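## Section 6. The Dry Goods Table: Layout, Clearing, and Close

This section applies to all Vireo training kitchens, including the Grendatport and El Ouafi sites. It covers the table used for loose dry foods (rice, nuts, dried beans) and for the light waste that collects beside them. Wet foods are covered in the section on sinks and drains.

### 6.1 Items Required

- One clear storage box, used as the waste box
- One black rectangular tray with a raised edge, used for loose dry food
- One large round black tray, used for transfer
- One gray dish rack, used for cups and small dishes
- One soft table brush
- One lidded jar for each type of dry food in use

Replacement trays and boxes are ordered from Wekow on the standard supply form. The form must state the site name and the table number.

**Note.** Boxes and trays of other sizes may be used if they sit flat on the table and leave a clear strip along the front edge.

### 6.2 Preparing the Waste Box

1. Wash the box in warm water and dry it completely, including the raised step around the inside of the floor.
2. Place the box on the table without its lid.
3. Put only light, dry waste in the box. Candy and snack wrappers, used tissues, and scraps of paper are acceptable. Keep the items apart if the wrappers are to be recycled separately.
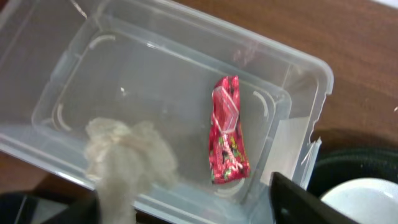

4. Do not press waste down with the hand. If the box is more than half full, empty it before continuing.
5. Inspect the box once a month. Light scratches are acceptable. A box with a crack in the wall or rim must be withdrawn.

**Caution.** Never place food that is to be kept in the waste box, even for a short time. Food that has touched the inside of the box must be discarded.

### 6.3 Laying Out the Table

1. Clear the table and wipe it with a damp cloth. Allow the surface to dry.
2. Set the waste box at the far left, with its long side parallel to the wall.
3. Set the rectangular tray at the near left, in front of the box.
4. Set the round tray in the middle. It must be empty at the start of work.
5. Set the dish rack on the right. Paper cups may be laid on their sides in the rack until they are thrown away or filled again.
6. Pour the dry food into the rectangular tray slowly, from a low height. The total load must not exceed 200 grams.

The round tray serves as the only route between the left and right sides of the table. Food moved by hand directly from the rectangular tray to a cup or jar will leave grains on the wood, and these are easily missed against the grain of the tabletop.

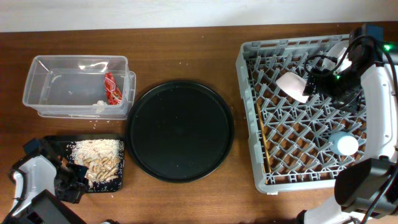 One kitchen has asked whether the round tray could be left out when only rice is being handled, as it takes up the best part of the table and its supervisors would prefer the space for jars. It added that its users were already careful and that a second tray meant a second item to wash.

The request was considered for the current edition and the layout has been kept. A kitchen that is short of space may move the jars to a side shelf. It may also use a smaller round tray, provided the lip is raised on all sides.

### 6.4 Separating Mixed Food

1. Wash and dry the hands, or put on clean gloves.
2. Lift out the largest pieces first and place them on the round tray.
3. Draw the next largest pieces toward one side of the rectangular tray with the fingertips. Do not shake the tray.
4. Transfer these pieces to the round tray in small amounts, then to the correct jar.
5. Tip the remaining grain into its own jar from one corner of the tray.
6. Return any mixed remainder to the tray and repeat from step 2.

**Caution.** Nuts are a common allergen. Grain that has shared a tray with nuts must be labeled accordingly, even after every visible piece has been removed.

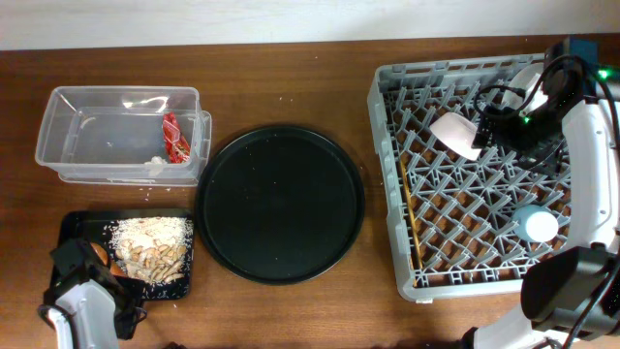

Users new to the table often begin with the grain and must then handle the same food twice. Supervisors should ask them to look over the whole tray before touching anything. Where the larger beige pieces lie in a pile over the lower part of the grain, as they do on the rectangular tray here, the pile should be taken off from the top and the grain beneath left undisturbed until last. Specks on the rim of the tray are brushed inward before the tray is lifted.

### 6.5 Clearing the Table

Clearing begins when the last jar has been closed. The order of work is fixed: vegetables and other large pieces first, then loose grain, then cups, and the waste box at the end. Any large piece still in use is carried over the round tray, so that whatever falls from it can be recovered.

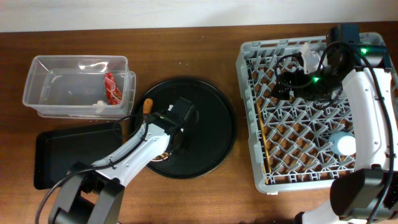
Once the large pieces have been dealt with, proceed as follows.

1. Check the rectangular tray, including the corners and the underside of the rim.
2. Brush stray grains from the table onto the round tray. Work from the wall toward the front edge.
3. Discard the brushed grains. They must not be returned to a jar.
4. Empty the dish rack, lift it, and wipe the wood under it.
5. Empty the waste box. Wash it apart from the food trays.
6. Stack the two trays only when both are dry.

**Note.** Grain is most often left behind in front of the waste box. This area should be brushed twice.

### 6.6 Records

The supervisor enters the following in the table log at close:

- the time at which clearing was completed
- the types of dry food used
- any item withdrawn or sent for replacement
- any allergen label applied under 6.4

Completed log sheets are kept at the site until the June review, after which they are sent to the Grendatport office with the supply forms.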